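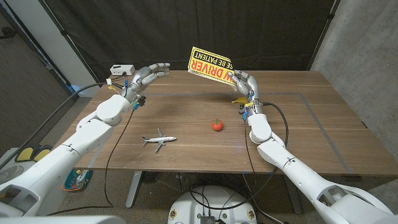 The case for the yellow sign

Urmila Lodhi

4 min read

My nephew got his license in October, and his mother put a yellow sign on the back of the car before he had driven it out of the driveway. It says NEW DRIVER and PLEASE BE PATIENT. He took it off at the end of the street. She put it back that evening. This went on for 16 days, and by then most of the family had picked a side.

I am on his mother's side, and I would like to set out why, including the parts of his argument that I think are right.

He says the sign makes people drive worse. They see it and decide in advance that he is going to be slow, so they pass him in places where they would otherwise have waited. I have ridden with him on the Villalobos road, where there is one lane each way and a long rise you can't see over, and I watched a pickup do exactly this. He was doing the limit. The pickup went by him on the rise and then turned in at the feed store. So I don't dismiss it.

He also says it is embarrassing, and I don't dismiss that either. He is a teenager and he has to park at school.

My answer on the first point is that the pickup would probably have passed him anyway. People who pass on a rise pass everybody on it. What the sign changes is the behavior of the ordinary driver, who is a little tired and a little late and is not out to scare anyone. I am that driver most evenings. When the car ahead of me sits through the first few seconds of a green light, my hand goes to the horn. If there's a yellow sign on the trunk, it mostly doesn't. I wait, and the kid finds the gas, and we all get through.

That is a small thing, but a horn is not small to someone in their first month. I stalled my father's car at the top of the Drasar Street hill when I was learning, and the man behind leaned on his horn until I got it started again. I avoided that hill for 10 years. I would go around by the river to get to the dentist.

There is a fair complaint about the signs themselves. Some are too small to read from a car length back, and some have so many words on them that you have to tailgate to finish the sentence, which defeats the purpose. The good ones are yellow with thick black edges and one or two words large enough to do the work. DRIVER in big red letters gets the point across even if you never get to the rest. I would keep "please." My brother thinks it sounds weak. I think it is the reason the sign works on me at all. A warning tells me to look out for myself, and a request tells me there's a person up there.

My real complaint is with the people who leave them on. I know of one car in our neighborhood that has carried the sign for as long as I have lived here, and the man who drives it is older than I am. Another is on a delivery van from Premwood, where the drivers change over so often I suppose it is always true of somebody. Every sign left on past its time takes a little away from the ones that mean it. People stop believing them, the way they stopped believing the "baby on board" signs once the babies were in middle school.

So I'd like a limit, kept by the family and not by the state. Six months seems right to me, or one winter, whichever is longer. A person who has driven on ice and in early dark, and has merged onto the interstate at Rotow with trucks coming, has met most of what there is to meet. Then the sign should come off, and it should go to the next family on the block with a permit on the refrigerator. Ours came from a neighbor whose daughter had finished with it. One corner is bent and it sticks perfectly well.

I would also like parents to stop treating it as a punishment. My sister, I think, went wrong here. She put it on without asking, after an argument about gas money, and from then on it was her sign. If it had been handed to him with the keys, as part of what you get when you pass, he might have complained less. He'd have complained some.

As of this week they have a settlement. The sign goes on for the highway and for any road he hasn't driven before, and it comes off in the school parking lot. He keeps it under the passenger seat. I rode with him to the hardware store on Saturn Avenue last night — a road he knows — and he had left it on. I didn't mention it. He was slow to go at the light by the bank, and the woman behind us waited.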